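# Looking after painted walls (and the marks that turn up on them)

I get asked about scuffs more than anything else, so I've finally put my notes in one place. Most of this I learned the slow way, in a rented flat with a very shiny hallway and a bicycle.
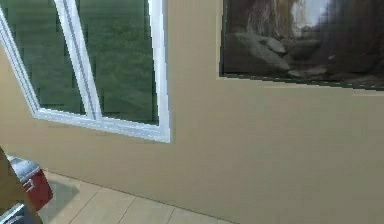 First thing, find out what sort of paint you've got. Matt emulsion marks if you so much as look at it, and if you rub hard you get a shiny patch that's worse than the smudge ever was. Kitchen and bathroom paint will put up with a lot more. If you don't know, try a damp cloth somewhere low down behind a door and see if any colour comes off on it.

For everyday grubbiness I use a bowl of warm water with a small squirt of washing-up liquid, and an old cotton T-shirt cut into squares. Wring it out properly! Start at the bottom and work up, because dirty drips running down a dry wall leave streaks you'll be chasing all afternoon. Then go over it with clean water and pat it dry.

**Pencil:** an ordinary white rubber, very gently.

**Grease near the cooker:** bicarbonate of soda mixed to a loose paste, left for 7 minutes, then wiped off. Don't scrub.

**Wax crayon:** I've tried everything, and a bit of washing-up liquid on a soft toothbrush is still the best I've found. My friend Ashley Dobson swears by mayonnaise. I can't bring myself to.

**Black shoe marks:** those white foam erasers do work, but they're really very fine sandpaper, so go lightly and only on tougher paints.

Filling old picture hooks is easier than people think. Push the filler in with a fingertip, leave it slightly proud, let it dry overnight and sand it flat with 120 grit (I wouldn't go coarser). Dab the touch-up paint on with a bit of sponge — a brush leaves a little square that catches the light.

Do keep a jam jar of leftover paint from every room, filled nearly to the top so there's less air in it. Write the colour name and the room on the lid. I opened one in January that had sat in the cupboard for years and it only wanted a good stir and straining through a pair of tights.

Next time I'll do skirting boards, and the gap behind the radiator that eats socks.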